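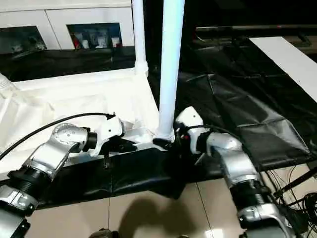 Zip codes lose the zero at the front when I print labels

Posted 23rd November by Binta Nnaji in Spreadsheets and Lists

I look after the mailing list for the Cundwood newsletter. The list has more than 2,000 names in it and lives in Kindetti, which we use for dues. Every quarter I export it as a CSV file, open that in the spreadsheet program to tidy up the names, save it, and load it into Zestska to print the labels.

Many of our members live in New Jersey and Massachusetts, where zip codes start with a zero. On the last run the zero was gone and the labels printed with four digits. The post office returned 84 pieces. I assume the others got through because someone at a sorting center worked it out.

What I have tried:

I selected the zip column and changed the cell format to "Zip Code." The zeros came back on the screen. I saved the file as CSV, closed it, opened it again to check, and they were gone.

I changed the cell format to "Text." Nothing visible happened, except that the numbers moved to the left side of the cell.

I typed an apostrophe in front of one zip code and added the zero by hand. That one printed correctly, but I am not going to do it for the whole column.

The export has 6 columns: first name, last name, street, city, state, zip. Some zip codes have the four extra digits after a hyphen, and those seem to be fine. I would like to know whether the fault is in Kindetti, in the spreadsheet, or in Zestska, and whether the file I already edited can be repaired. I made a lot of name corrections in it and do not want to start over.

ashour

It's the spreadsheet. Put an apostrophe in front of each one or use Google.

pell_mell_ridge

The spreadsheet is where the zeros are lost, but the apostrophe is not a workable fix for a list that size. It helps to know at which step the loss happens.

A CSV file is plain text. It holds the characters and the commas between them, and nothing about what kind of data a column contains. When you double-click the file, the spreadsheet guesses the type of each value. A value made up only of digits is taken as a number, and a number has no leading zeros. The zero is dropped at that moment, before you have clicked anything. The zip codes with a hyphen survive because the hyphen stops the value from being read as a number.

You can confirm that Kindetti is not at fault by opening a fresh export in a plain text editor such as Notepad. If the zeros are present there, the export is good.

The results you got are all consistent with this:

The "Zip Code" format changes only how the number is displayed. When you saved to CSV the displayed version was most likely written out correctly. Opening the file again to check it is what removed the zeros a second time. If you had then saved that copy, the damage would have been in the file.

The "Text" format, applied after the fact, tells the program to treat the cell as text from now on. It cannot restore a character that is no longer stored.

To repair the file you already have:

Insert an empty column to the right of the zip column. I will assume the zip codes are in column F, so the new one is G. Make sure column G is set to General and not to Text, or the formula will be shown as typed instead of being calculated.

In G2 enter

=IF(LEN(F2)<=5,TEXT(F2,"00000"),TEXT(F2,"000000000"))

and fill it down to the last row. The first part pads short codes to five digits. The second part handles nine-digit codes that were entered without a hyphen, which lose their zero in the same way and are easy to miss. Codes with a hyphen are already text and pass through unchanged.

Copy column G, then use Paste Special, Values to paste it over column F. Delete column G. Before you do anything else, sort by state and look at the New England rows.

If a member's zip cell is blank, the formula will return 00000. Filter for that value and clear those cells.

Save the result as a normal workbook and not as a CSV. A workbook stores the type of each cell, so the zeros will stay. Zestska reads workbooks directly on the versions I have used. If yours takes only CSV, save the workbook first, export a CSV from it as the final step, and load that into Zestska without opening it in between.

For the next quarter, do not double-click the export. Open a blank workbook, go to the Data tab, and choose the command for importing from a text or CSV file. In Excel the preview window has a Transform Data button. Click it, select the zip column, set its type to Text, and choose Replace Current when it asks. In LibreOffice the import window opens by itself. Click the heading of the zip column in the preview and change the column type to Text.

Marguerite T.

Agree with the reply above. I would add a point about foreign addresses, if you have any. Canadian codes contain letters and are not affected. German codes have five digits and can start with a zero, so the formula handles them too. Some countries use four-digit codes, and the formula will add a zero that does not belong there. Sort by country first, if you have that column, and leave those rows out.

It is also better to make name corrections in Kindetti and not in the export. Otherwise the same errors come back each quarter and have to be fixed again. The export should be something you can throw away and make again.

Comments (4)

Binta Nnaji: The export is fine in Notepad, zeros and all. The formula worked. There were 2 blank zip cells, which I have cleared. Our Zestska accepts the workbook.

ashour: apostrophe would have worked too

dkl_west: Same thing happens with part numbers and with phone numbers from abroad. Import as text every time.

Rowena: My version has no Transform Data button. It has an older wizard where you pick Text in the last step, under "Column data format." Same result.

Contact us | Terms | Copyright, all posts remain the property of their authors | Back to top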